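Loose Cells Tabletop Set: data card / readme

Maintainer: Natnael Weldu
Last edit: July 14, 2020
Status: usable, notes still rough. Read the Known problems part before you train on it.

What it is

Small batteries on a wood tabletop, to be sorted and put away. Part of the Wibisono household chores collection, the "junk drawer" branch. Other branches (cutlery, sewing stuff, mail) have their own readmes, don't mix the label files, the ids overlap.

88 episodes total. 7 of them are held out for test. Split is by layout and not by random draw, so don't reshuffle please.

Folder layout

episodes/ one folder per episode, two or more views each
labels/ one text file per episode, tab separated
layouts/ sketch of the start positions
notes/ my own typing, not spell checked
old/ ignore

Objects

batteries: small, silver, cylinder, dark band at one end. The band end is what we call "head" in the labels. Lying down is "flat", anything else is "tilted", even if its only leaning a bit.
bin: teal green, plastic, low sides. Label name is bin_teal.
bowl: the yellow one. Label name is bowl_y. Earlier files say dish_y, same thing, needs a find and replace.
lamp: red desk lamp. Not a target. Labeled anyway as background because people kept asking.
table: light wood strips, black metal frame. The strips are handy for judging angle, see Labels.

Start layouts

Batteries get scattered by hand before each episode. No grid, no template, just drop and nudge apart. If two touch, leave them, touching pairs are wanted. Bin and bowl go at the far edge and get swapped in the Coltuvard layouts. 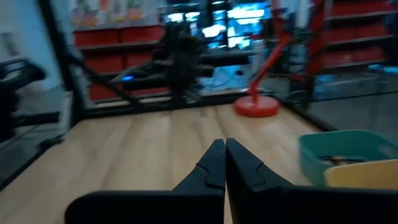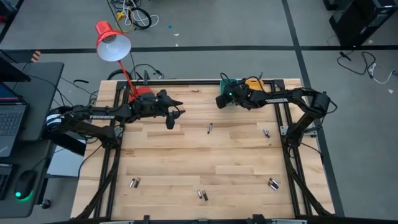

Labels

Each row: object name, start time, end time, state, comment.

States for batteries: flat, tilted, rolling, in_bin, in_bowl, off_table.
States for bin and bowl: still, bumped, moved.

"rolling" starts when it leaves its spot and ends when it stops, not when somebody thinks it will stop. Took us a while to agree on that one.

Angle is given against the wood strips. 0 means parallel to the strips, 90 means straight across. Head direction is a separate field (near / far / left / right). If you can't tell which end has the band, write unk. Do not guess. Guessed heads were the worst part of the first pass and I had to redo 39 episodes.

Comment field is free text. Some are useful ("hit the rim, went back"), some are just "ok". Sorry.

Task wording

Each episode has one line of instruction in the label header. Wordings used:

put the batteries in the bin
put the batteries in the bowl
clear the table
batteries in the green one please

"clear the table" means batteries only. The bin, bowl and lamp stay where they are. An episode where the bowl got moved but all batteries ended up inside still counts as done, flagged moved.

Known problems

- Silver on pale wood. Glare from the lamp washes out the edges of a battery, mostly the ones lying across the strips. Boxes there run a bit wide.
- Bin contents. Some episodes begin with other stuff already in the bin. Those items are labeled "misc" and have no counts.
- Batteries inside the bowl can't be seen from every view. State is carried over from the last view where it was clear.
- Timestamps in the Dunov subset are 2 frames behind the rest. Fixed in the loader, NOT fixed in the raw files. If you write your own loader you have to handle it.
- off_table rows sometimes have no end time. Treat as until end of episode.
- Typos in layouts/, I know.

What it's good for

Small shiny things, counting, picking one out of a bunch, following a short instruction. We used it to check the Travex labeling tool and it held up fine.

Not good for battery types. No brands, no sizes, no charge level, dont ask the labels for any of that. Also not a recycling or safety set, nothing in here tells you how to store cells properly.

Changes

v2: heads relabeled, bowl_y name started, touching pairs added
v1: first upload, angles only

Still to do

Merge dish_y into bowl_y.
Fill in missing end times.
Second round of layouts planned for October, with the lamp in other spots and a darker cloth over the wood.
Write a proper license line. Until then: ask Natnael first, fine for coursework and internal tests.

Reporting errors

Send episode number, row number and what you think it should be. A screenshot helps. "Labels look off" with no number goes to the bottom of the pile.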